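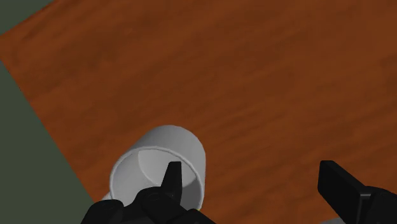 Table top in reddish-brown wood, with darker streaks in the grain.

Report of a visit to the Appiah furniture works, Flisten
Prepared for members of the Pliltley Further Education Partnership

Purpose of the visit

The Partnership was invited to the spring open day at the Appiah works in March. The visit followed last year's review of joinery and furniture courses, which found that many of our learners finish their first year without having seen timber handled on a working scale. Members asked for a report on what the site could offer to learners and teaching staff, and on any practical matters to be settled before a group is sent.

The works stands on the river side of Flisten, behind the former goods yard. It makes dining and library tables, with a smaller trade in benches and shelving for schools. The firm told visitors that it sends out 200 tables in a normal year, most of them to order.

Arrival and reception

The gates opened at 9.30 am. Visitors signed in at the lower office and were given ear protection and a plan of the site. The plan was clear, though it did not show the step between the office and the yard, and one member of our party with limited mobility had to be taken round by the loading entrance. The firm has been told of this and has said that the plan will be changed.

Parking is very limited. Coaches cannot turn in the lane and must set down by the bridge, from where the walk is level but has no pavement for the last stretch. Any school or college party would need additional staff for this part of the journey.

The timber yard and drying sheds

The tour began in the yard, where boards are stacked in the open with thin battens laid between them to let the air through. The guide explained that the stacks are left for at least one summer before they are moved under cover. Several members remarked on the care taken with the ends of the boards, which are painted to slow the loss of moisture and reduce splitting. Our own centres buy timber ready dried, and learners seldom ask why a board has moved after being cut. An hour in this yard would answer the question well.

There are three drying sheds. The oldest is of brick and is used mainly for thick stock intended for legs and frames. The other two are modern, and the doors were kept shut during the tour. Readings from all the sheds are written up by hand each morning on a board in the passage, and the guide was content for visitors to copy them down.

Selecting and matching boards

This was the most useful part of the day. At the matching bench, boards for a single top are laid side by side, turned, exchanged and turned again until the person in charge is satisfied with the run of the grain. The work cannot be hurried, and it is not always the newest staff who find it difficult. Visitors were invited to arrange a set of boards themselves and then to compare their choice with that of the bench.

Colour was discussed at some length. The firm holds that customers worry too much about differences between boards when a table is new, and that most of these soften with daylight and use. It does, however, advise against leaving a cloth or tray in one place for the first few months. Teaching staff may wish to include this in the notes on finishing, where our present guidance is brief.

The finishing room

Oil finishes are applied by hand in a separate room at the east end of the building. Visitors could look in through the internal windows but were not admitted, as fresh work was standing on the racks. Used cloths are laid flat to dry in a metal bin outdoors and are removed at the end of each shift. The Partnership's centres follow a similar rule, but it was agreed that ours is less well displayed and that new signs should be ordered.

Three grades of finish were set out on sample blocks, and each had been marked on purpose with water, hot tea and a scratch. The samples had then been repaired across one half. The repaired halves of the oiled blocks were very hard to tell from the rest. The varnished block had fared less well, and the guide used it to explain why the firm gave up varnish on its library tables.

Refreshments were served in the upper hall at midday. The hall was noisy and there were too few chairs, but the soup was good and members had the chance to speak with staff from the Onditer upholstery workshop, who were attending on the same basis as ourselves. 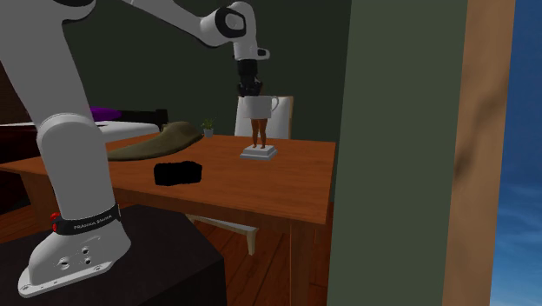
Training and entry routes

The firm takes two apprentices each year. Applications close at the end of the spring term, and candidates are asked to bring one finished piece of their own work, however small. The guide said that a plain box with well-fitted corners was preferred to an ambitious piece left incomplete. Good written English is not a condition of entry, but apprentices must be able to read a cutting list and work out quantities from it.

Shorter placements are offered to college learners in the autumn. These are unpaid, though midday meals are provided and travel from Pliltley can be claimed.

Matters for members

Members are asked to approve a visit by first-year learners in the coming year, subject to a written risk assessment for the walk from the bridge. They are also asked to consider whether the Partnership should buy a set of marked finish samples from the firm for use in our centres. A price has been requested – it had not been received when this report was prepared.

The Partnership thanks the Appiah works for its welcome.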